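Ticket 1742 – Toy bricks will not stay together (and will not stay in the box)
Opened by: Gemma Inskip
Assigned to: Sheila Bellamy, Garside Toy Library
Status: Closed, more or less
Opened: January 29, 2020

Gemma Inskip wrote:
We borrowed mixed brick set 133 and have two faults to report. First, the bricks won't grip each other. A tower gets to four or five high and then leans over like a man asleep on a train. Second, the set no longer fits in its box, although it plainly did when it left you. We haven't added anything. I've checked under the sofa twice.

Sheila Bellamy replied:
Thanks Gemma. Set 133 is a mixture of donated bits, so some of it was never meant to meet. Could you tell me what surface you're building on, and whether the loose ones are all from one make? Our Wollik bricks grip the Clamport ones if you press hard. The Bituvero ones grip nothing and never have.

Gemma Inskip wrote:
Surface is soft. Evie refuses to build on the floor (cold) or the table (mine). I can't find a maker's name on most of them and the ones I can find need better eyes than I've got.

Sheila Bellamy replied:
Soft is most of your first fault, then. Pressing down on padding just pushes the whole lot into the padding. Please try this:
1. Put a tray or a big hardback book under the build.
2. Sort out anything without studs on top and keep it for roofs and wheels.
3. Build the same tower again and tell me where it goes.

Gemma Inskip wrote:
Tray tried. Tower got to 21 and was then demolished by its architect, so I'm calling that a pass. We're back on the soft stuff this morning regardless, as the tray is now a boat. 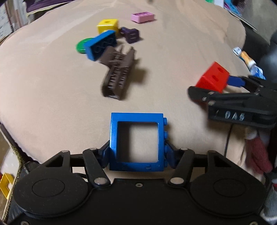
The box is still beating me. I've packed it flat, I've packed it upright, and I've tried tipping everything in and leaning on the lid – which is how we got the crack in the corner, sorry. Dennis Stockdale next door had a go and came away with 7 pieces left over, which he considers a good result.

Sheila Bellamy replied:
Don't worry about the crack, it has friends. Window frames go in first, flat against the side, then the long plain bricks, then the odd shapes on top. If you fill a window frame with small bits it takes up no extra room. Gifty Agbeko packed that one in September and says the lid goes on if you turn it round. It isn't quite square.

Gemma Inskip wrote:
Turned the lid round. It went on. I'd like the last two evenings back.

Sheila Bellamy replied:
Noted on the set card: "lid goes one way only". Closing this. If the tray comes back from sea, keep it under the bricks.

Gemma Inskip wrote:
Reopening briefly. Found one under the sofa.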